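## Sunday, late

Went down the rabbit hole again about the Reisinger patch. The ad says your skin gets "measurably younger" in seven weeks, and there's a chart, and the chart has a nice line going down. I looked for the numbers under the chart for most of an hour. There are 1404 people in the sample, it says. Then, in print I had to zoom in to read, it says 1404 filled in the first form and 300 came back for the last visit. So where did the others go? If the stuff was giving me a rash or doing nothing at all, I would have stopped driving across town too. You could get a lovely line out of the 300 who liked it.

They also don't say what "skin age" is. I found one page that explains it as a score made from pores, lines and "glow." Glow measured by what? I have glow after a hot shower. I have glow after climbing the stairs with groceries.

To be fair to them, the visits did happen in a clinic and somebody did take readings, so it isn't pure invention. But the readings were taken in February for the first visit and in spring for the last. My hands crack every winter and heal by the time I'm out in the yard, and I have never paid anyone for that. A comparison group would have settled it. I couldn't find one.

I've been trying to work out why this bugs me so much. Part of it is the Hurkex tube still sitting in the bathroom cabinet, two thirds full. I used that one for a whole summer, twice a day, and wrote it down like a good student. Went back through those pages tonight. Week one: "feels softer." Week three: "definitely softer?" Week five: "not sure, maybe the light." Week eight I stopped writing about it and complained about my knee instead. I think the softness was the rubbing.

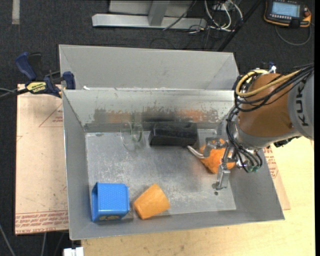 ## What I am actually doing about it

Made myself a short set of rules before I went to bed, so I don't end up with another tube.

The first is that I change one thing at a time. Last year I started sleeping more, drinking less coffee and using the Hurkex all in the same week, and then gave the cream the credit because the cream was the part that cost money.

The second is left arm only. Whatever I try goes on the left forearm and the right gets nothing. I read about this being done in real studies and it seems almost too easy, which makes me wonder why the people selling the stuff don't suggest it. Well, I don't wonder that hard.

Third – no mirror checks in the morning. My face is a different face before breakfast.

The Volirton people have an app that takes your photo and tells you your skin's age. I tried the free one. By the kitchen window I was nine years younger than I am. In the hallway I was four years older, and that was with maybe two minutes between them. Then it offered me a discount. I asked it a third time with my glasses on and it wouldn't give an answer, and I respected it a little more for that.

## Smaller things

Sunscreen I do believe in. The evidence there seems dull and solid and goes back a long way, and it doesn't need a chart with a swooping line. I have been lazy about the backs of my hands and my ears. Put the bottle by the door next to the keys.

Water, I don't know. Everybody says drink more for your skin. I counted up what the leaflet from Pondow wants me to drink and it came to roughly 2000 milliliters on top of meals, and the leaflet is also selling the bottle to drink it out of, with lines on the side. I'll drink when I'm thirsty and see if I turn to dust.

Smoking I gave up long enough ago that I can't use it as an excuse either way. I do remember people telling me I looked better afterward. I also remember I had told every one of them I'd quit before they said it.

Knee is fine if I keep off the back steps. Slept badly on Friday's leftovers and my own fault. The spot on my shoulder looks the same as it did, same edge, same color, but I keep looking at it and that's no way to judge anything, so I'm going to call and have it checked by somebody who does it for a living. That one I won't test on the left arm.

Lights out. Need hand soap, the plain kind, and batteries for the hall.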